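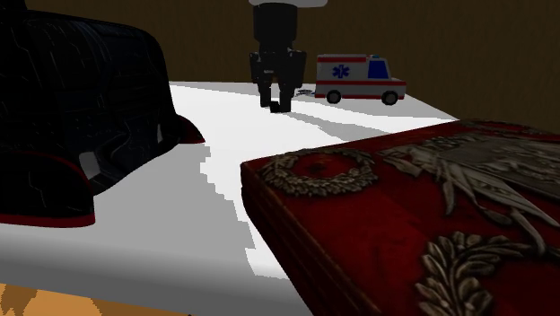 Opinion

Let the simulated table be a mess

I have become very fond of a white table that doesn't exist. It lives in Kistel, the simulator our small group uses to gather examples for a learning arm, and I have driven a gripper over it for 119 episodes so far, with a toy ambulance, a fat red book and whatever else the scene builder throws in. I'd like to argue for more tables like it!

The usual advice is to start clean: one block, one bowl, a plain grey room, and press record until you have 1000 examples. I did that with our first set, Nulis, and the numbers looked lovely. Then Ewan Baxter put a second object beside the block and the policy went to pieces. Every example we had given it said the world contained one thing worth looking at, and it had believed us.

So now we record in rooms with some life in them. The walls can be brown or mustard, the doors can have glass in them, and there can be keys lying about next to the thing you want. Hard shadows are welcome too -- a shadow across a white table is a fine lesson, and it costs nothing to render.
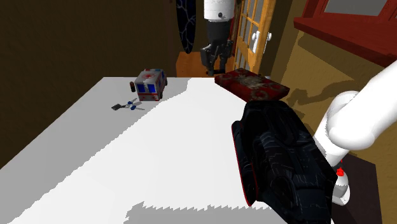
Roswitha Ackermann, who looks after our training runs, disagrees with me about half of this. She thinks clutter should wait until the basic reach is solid, and she has a point about cost: a messy episode takes me longer to drive, and I throw away more of them. Of my last batch I binned 9, mostly for dithering. But I'd still take one careful reach past a real obstacle over a long string of easy ones, and I'd keep a few of the ditherers as well, so long as they recover. A learner that has only seen perfect approaches has no idea what to do from a bad one.

My other plea is for more than one camera. In a close view the fingers are big and the room hardly matters; in a wider one the arm itself can block half the table. Both are true, and the learner ought to meet both. We record two views of each episode now, and I wouldn't go back.

Next month we move to shelves, which I'm told are horrible. I can't wait.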